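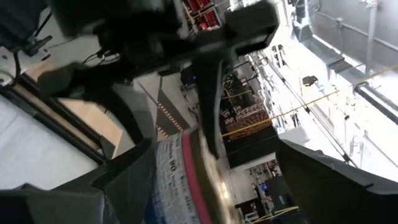

Fig. 4-1. Arm and gripper fingers, close up.

SECTION 4 – FIRST SET-UP, KILLEY CORNET AND TRUMPET

Covers the Killey student cornet and the Killey student trumpet, both three-piston, both in B-flat. Same steps for both unless it says so. Flugelhorn is in section 5. Rotary valve owners, wrong book.

Have ready before you start:

- clean lint-free cloth, old T-shirt is fine
- Inthanon valve oil (small bottle in the case lid pocket)
- Inthanon slide grease, the tub, not the oil
- Gorkow mouthpiece, in its own pouch
- valve brush and the flexible snake
- a towel to lay things on

Allow 30 minutes the first time. It goes quicker after that.

4.1 Taking it out of the case

1. Case flat on the floor or a table, latches up, lid opening away from you. Check which side is the lid. The logo is on the lid.
2. Lift by the valve casings, middle of the instrument. One hand.
3. Other hand under the bell. Don't pull on the bell, don't pull on the leadpipe.
4. Lay it on the towel, third valve slide facing up.
5. Take off the plastic bag and the foam ring around the bell. Pull out the paper strip under the water key if there is one.

NOTE: new instruments have a film of shipping oil on the valves. Smells a bit. Wipe it off in 4.3, do not skip it and just add valve oil on top.

CAUTION: silica packets go in the trash. Not in the bell.

4.2 Mouthpiece

1. Rinse with lukewarm water and a drop of dish soap. Dry.
2. Look through the shank end toward a window. Should be a clean round hole.
3. Set it into the receiver and give a light turn to the right. Quarter turn at most.
4. Let go. It should stay put with the bell pointing at the floor.

Do not tap it in with your palm. Popping noise is fun, stuck mouthpiece is not. If it does stick, see 4.7, and leave the pliers in the drawer.

Cornet shanks are shorter and thinner than trumpet shanks. A trumpet mouthpiece in a cornet will wobble or sit too far out and the tuning goes strange. The Gorkow pouch is marked C or T on the tag. If the tag and the instrument don't match, contact us before playing.

4.3 Valves

Do them one at a time. Seriously. All three out at once on the kitchen table is the most common phone call we get.

1. Unscrew the top cap of the first valve, the one nearest the mouthpiece. Lift straight up by the finger button.
2. Wipe the piston with the cloth. Every side. Keep your fingers off the bare metal if you can.
3. Run the valve brush through the casing, top to bottom, with a bit of cloth over it.
4. Put 6 drops of Inthanon valve oil on the lower, solid part of the piston. Spread by turning the piston, not with a finger.
5. Find the number stamped on the piston. It faces the mouthpiece.
6. Lower it in, turn slowly until the guide clicks in its slot. You should feel it more then hear it.
7. Screw the cap on, finger tight.
8. Press the valve several times. Up and down without scraping.
9. Repeat for second, then third.

NOTE: the Killey trumpet guide is plastic, the cornet guide is brass. The plastic one clicks softer. Both are fine.

Now blow through the instrument, no buzz, just air. Press each valve in turn. Air should pass freely every time. If it blocks, a valve is in the wrong casing or turned the wrong way around. Go back to step 5.

CAUTION: cross-threaded caps. If a cap feels tight in the first half turn, stop, back it off till it drops a little, start again. Caps are sold separately, casings are not.

4.4 Slides

Main tuning slide, then first, second, third. Press the valve that goes with the slide while pulling it, otherwise you get a pop and that's hard on the felts.

1. Pull the main tuning slide straight out, both legs together.
2. Wipe off the old grease.
3. Thin smear of slide grease on each leg. Thin means you can still see the metal.
4. Push in, pull out, push in. Wipe off what squeezes out.
5. Leave it out by the width of a fingertip for now. Tuning comes in 4.5.
6. Second slide the same way, then push it all the way in and leave it there.
7. First and third slides – use valve oil over a trace of grease, these have to move while you play.
8. Check the stop screw on the third slide. Nut snug. The slide should not come off when you tip the instrument forward.

Cornet only: the main tuning slide sits at the front bend and it's short. Don't go past the line scribed on the lower leg.

4.5 First tuning

Play before you tune. A cold instrument is flat, and so is a cold player. Long notes in the middle, nothing high.

1. Set the tuner to A = 440. If your band tunes to something else you'll have been told.
2. Play a second line G, open, with a comfortable sound. Tuner should say F (concert pitch). If yours has a B-flat setting it will say G.
3. Sharp? Main slide out. Flat? Main slide in.
4. Small moves. Play again after each one.
5. Check third space C, open. Likely a touch different from the G. Split the difference.
6. Check low D with the third slide out, then low C sharp with it out further. Both run sharp on every trumpet and cornet, ours included. That's what the ring is for.

Mark the slide position with pencil, not tape. Tape leaves gum on the lacquer.

NOTE: don't look at the tuner while starting the note. You will bend it to please the needle. Close your eyes, start, then look.

Effie Yule, who does our set-up benches at Soltstead, adds one: tune with the mute out first, then check again with the mute in. Straight mutes push most players sharp. The cup mute depends on the cup.

4.6 Holding and finger ring

Left hand takes the weight. Right hand only plays.

1. Left hand around the casings, ring finger in the third slide ring. Middle finger if your hands are small.
2. Left thumb in the first slide saddle (trumpet). On the cornet there is no saddle, rest the thumb along the first casing.
3. Right thumb between first and second casings, tip not hooked.
4. Fingertips on the buttons, curved. Not the flats of the fingers.
5. Right little finger on top of the hook, resting. Hook it only to turn a page.

The third slide ring is adjustable. Loosen the small screw underneath, slide the ring, tighten again. For players under 9 set it all the way back and have someone check the reach a week later.

Small players can start the cornet resting the left elbow on a knee cushion. Take the cushion away once the arm's stronger.

4.7 If something isn't right

Valve slow to come up
Wipe and re-oil. Still slow, take out the piston and look at the spring. Stretched or bent springs get replaced, not pulled back into shape.

Valve clicks or clanks
Felt missing or a loose button. Tighten the button first.

Stuffy, quiet, hard to blow
Valve turned around, or packing left in the bell. Look down the bell with a flashlight. Check the case pocket for anything that should of come out of the instrument and count nothing as silly, we have found socks.

Gurgle
Water. Press the water key and blow. If it keeps on, empty the third slide, it has no key on the student models.

Hiss near the water key
Cork not seated. Press it down with a finger while someone plays. If the hiss stops, it's the cork. Send for a new one or take it to any repair shop.

Stuck mouthpiece
Take it to a teacher or shop with a mouthpiece puller. Dents from pliers and door frames are not covered.

Stuck slide
Drop of valve oil on the joint, leave overnight, try by hand. Still stuck – shop.

4.8 After playing

1. Empty the water. All slides.
2. Wipe the outside where your hands were. Hands eat lacquer, some people's worse than others.
3. Mouthpiece off, into the pouch. Never leave it in the receiver inside the case.
4. Instrument in, bell to the left. Close the lid gently; if it won't close something is under the bell, usually the mute.

Oil the valves every day you play. Grease the main slide once a month. Full bath every 6 months, see section 7, and not in the dishwasher. Change the oil brand if you want but wipe off the old one completley first, mixed oils can gum.

Keep the case out of cars in July. Felts and glue don't like it, pads on the water key neither.

4.9 Before the first rehearsal

Quick check, standing up:

- valves all move
- third slide stop screw tight
- main slide on the pencil mark
- oil in the case, lid closed tight
- cloth
- pencil

Serial number is stamped on the second valve casing. Write it inside the back cover of this guide and also somewhere that isn't in the case. You'll need it for the warranty card, and for insurance if the band asks. Card goes to Soltstead, address is printed on the reverse, no stamp needed inside the country.

Mutes, lyres and stands are next, section 5 has the flugelhorn first and then the accessories after.

Soltstead Brass – Killey owner guide, rev. Nov 14, 2018 – Contact – Copyright Soltstead Brass, all rights reserved – Back to top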